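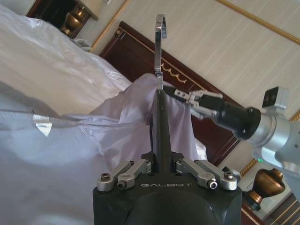
Linker Greifer mit Stoff am Finger, rechts der zweite Arm vor dem Kopfteil des Bettes.

Automation & Handhabung | Greiftechnik

Lesezeit: 5 Minuten

Zwei Arme, ein Bettbezug
Ein Greifervergleich in der Hotelumgebung

Textilien gehören in der Robotik zu den undankbaren Werkstücken. Sie haben keine feste Form, sie verdecken sich selbst, und eine Kante, die eben noch oben lag, verschwindet nach der ersten Bewegung in einer Falte. Wer Bettwäsche maschinell handhaben will, muss daher früher als in anderen Anwendungen entscheiden, womit gegriffen wird. Mit dieser Frage befasst sich seit September das Vorhaben Uris, in dem der Systemintegrator Prarnden und der Wäschedienstleister Funholm zusammenarbeiten.

Untersucht werden Fingerformen und Greiferbauarten an einem zweiarmigen Roboter. Als Versuchsumgebung dient ein Zimmer mit dunklem Holzbett, goldfarbenen Zierleisten und cremefarbener, fein gestreifter Tapete. Die Wahl eines eingerichteten Raumes war im Konsortium umstritten. Declan Oakley, bei Prarnden für die Versuchsplanung verantwortlich, hat sich dafür eingesetzt: »Auf dem Labortisch liegt das Laken flach, und der Arm kommt von jeder Seite heran. Am Bett steht ein Kopfteil im Weg, daneben ein Nachttisch mit Lampe. Ein erheblicher Teil unserer Fehlgriffe entsteht durch die Anfahrt.«

Der Haken und die Platte

Im Mittelpunkt stehen zwei gegensätzliche Ansätze. Der erste ist ein langer, schwarzer Finger, der sich zur Spitze hin verjüngt und in einem verchromten Haken endet. Er soll unter eine Stofflage fahren, sie anheben und durch die Krümmung der Spitze am Abrutschen hindern. Der zweite Ansatz ist ein Parallelgreifer mit zwei Fingern und kleinen silberfarbenen Platten. Er arbeitet über den Anpressdruck und verlangt eine Falte oder Kante, die sich zwischen die Platten nehmen lässt.

Der Versuchsplan sieht je Fingerform 200 Griffe vor, bei vier Kombinationen also 800. Bewertet wird ein Griff als gelungen, wenn der Stoff nach dem Anheben 60 Sekunden gehalten wird und sich anschließend ohne Nachfassen ablegen lässt. Diese Definition ist strenger als in früheren Arbeiten der Beteiligten, bei denen das bloße Anheben genügte.

Nach dem bisherigen Stand sind die Stärken ungleich verteilt. Der Hakenfinger findet auch in flach liegender Wäsche Halt, sofern er seitlich einfahren kann. Schwierigkeiten bereitet das Lösen: Bei dünnem Gewebe bleibt die Lage gelegentlich an der Spitze hängen. Der Parallelgreifer gibt zuverlässig frei, erfasst bei dicken Decken jedoch häufig nur den Bezug. Für das Aufschütteln ist das unerheblich, für das Ausrichten auf der Matratze ist es ein Ausschlusskriterium.

Übergabe zwischen den Händen

Besondere Aufmerksamkeit gilt deshalb der Übergabe. Ein Arm rafft den Stoff und hält ihn, der andere nähert sich der entstandenen Falte und übernimmt. Beide Werkzeuge müssen dabei auf engem Raum nebeneinander Platz finden. Cillian Moynihan, der bei Funholm die technische Entwicklung leitet, hält diesen Schritt für entscheidend. »Das erste Greifen lässt sich mit Geduld lösen. Bei der Übergabe gibt es einen Augenblick, in dem zwei Greifer an derselben Falte ziehen können. Wenn die Steuerung das nicht erkennt, leidet das Gewebe oder die Naht.«

Die Koordination übernimmt die Steuerungssoftware Patwary, die Prarnden für zweiarmige Systeme angepasst hat. Sie gleicht die Bilder der am Handgelenk montierten Kameras mit den Gelenkmomenten ab und verringert die Geschwindigkeit, sobald sich die Werkzeuge einander nähern. Die Nahsicht bringt allerdings eigene Einschränkungen mit sich. Finger und Gehäuse nehmen einen Teil des Bildfeldes ein, und gerafftes Gewebe verdeckt leicht die Stelle, an der die zweite Hand zugreifen soll. Helle Wäsche mit geringem Kontrast verschärft das Problem. In einer Zwischenauswertung gingen 46 Fehlgriffe auf eine falsch geschätzte Faltenlage zurück.

Ausblick

Eine Empfehlung zugunsten einer einzigen Bauart wird der Abschlussbericht voraussichtlich nicht enthalten. Die Beteiligten neigen derzeit zu einer gemischten Bestückung, bei der ein Arm den Hakenfinger und der andere den Parallelgreifer trägt. Offen ist, ob eine weichere Beschichtung der Platten den Halt an dicken Decken verbessert. Ebenfalls noch nicht abgeschlossen sind die Verschleißprüfungen an der Hakenspitze, deren Ergebnisse Funholm für die Auslegung der Wartungsintervalle benötigt.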